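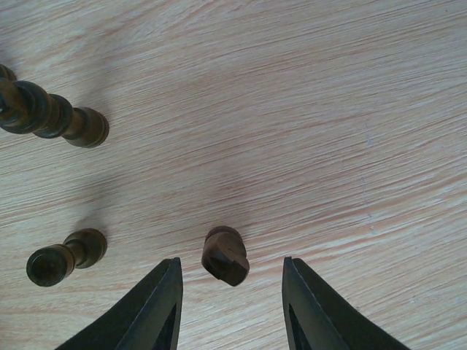 *Two fingers, three chess pieces, one table. The small piece between the fingers looks to be next.*

# Buying a gripper arm: questions we keep getting

Compiled by Gemma Palumbo for the Feltitz workshop. Last tidied in January. If your question isn't covered, ask Raffaele Costa, who signs the orders and has opinions.

## Why are we budgeting for chess?

We're budgeting for small, awkward, turned parts. Chess pieces happen to be cheap, come in several heights, and roll away from you like the real stock does. A set costs less than one rejected batch of drawer knobs.

## What does an arm cost?

The arm is the figure everyone remembers. The bits that go with it came to 1,683 euros on our last order: spare fingers, the wrist camera, mounting plate, cables and a stop button large enough to hit in a panic. Put those on the same request as the arm. Raffaele does not enjoy second requests.

## Can't we start with just the arm and add the camera later?

You can. Kaja Ramanauskas did, on the Kanano bench, and spent most of a spring moving parts to marks drawn in pencil. If your parts always arrive in exactly the same spot, carry on. If some are upright and some are on their sides, buy the camera.

## Which fingers should I order?

Flat, tapered ones to begin with. They get in between things and they're easy to replace. Measure the widest part you'll ever want to lift, then check the opening on the data sheet with the fingers *fitted* — suppliers like to quote it without. Order two spare pairs. One is for wear and the other is for the day somebody drives the arm into the table.

## Do I need a special table?

No. Plain pale wood is fine, and dark parts show up well against it. Shadows are more of a nuisance than grain, so keep some money back for a decent lamp. Bolt the table down. A table on castors has been proposed, and the proposal has been declined.

## Wituvero or Grasso?

We've had quotes from both. Grasso is cheaper to buy and takes its time with spares. Wituvero answers the phone, and charges as though the phone were gold-plated. For a first arm, Benedetta Melis recommends whichever will lend you one for a fortnight. Bring your own parts to the trial; the supplier's demo cube has never been difficult to pick up.

## How long before it's useful?

Allow four weeks from delivery. The first goes on finding the right power lead. Ludmila Procházka runs the training, mornings only, and won't book anyone until the crate is physically in the building.

## Will it be faster than a person?

On day one, no. Please leave the words "pays for itself" out of the request unless you've done the sum and are willing to show it.

## When do requests close?

Thursday at noon. Put the quote, the floor space and the name of whoever will look after the thing on one page. "The team" is not a name.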